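What I logged about my stammer

681 shares

I have stammered since I was four. In July I started keeping a log of it, because my speech therapist, Serena D'Amico, asked for numbers and I only had complaints. I recorded 200 phone calls, with one row for each: who rang, the first word, whether I blocked, and what the other person did.

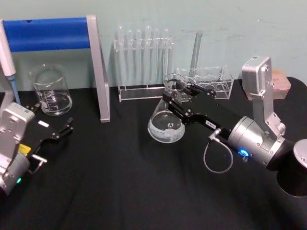

A block, for this purpose, is any stop of two seconds or more with no sound coming out. Repeated sounds went in a separate column. I left out calls to my mother, which would have skewed the result.

The worst word is my own surname, Sartori. I blocked on it in 27 calls. Swapping the order ("it's Sartori, first name Paul") made no difference. Starting on a slow breath helped a little, mainly before noon.

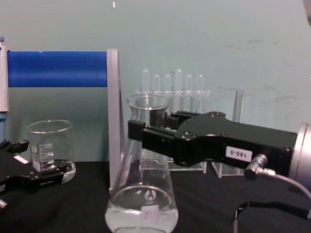 Glass flask on the black cloth.

The last column was the one I nearly left out. In 18 calls the other person hung up during a block. Most people seem to take silence for a bad line. A few laughed, and one asked if I had forgotten my name. I wrote these down in the same plain way as the rest.

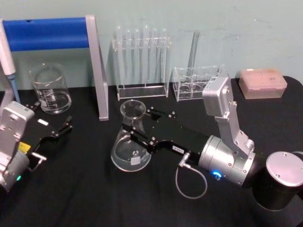

Flask and tip box, pale wall behind.

Serena's suggestion was to say "I have a stammer, please give me a moment" as the opening line. I tried it on the council, the dentist and the bank. It costs four seconds. The bank clerk still finished my sentences, wrongly. 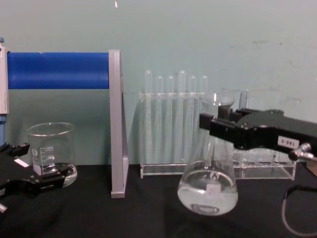
I am keeping the sheet going until the end of the year, with a new column for calls where I used the opening line. Video calls will need their own sheet.

18 comments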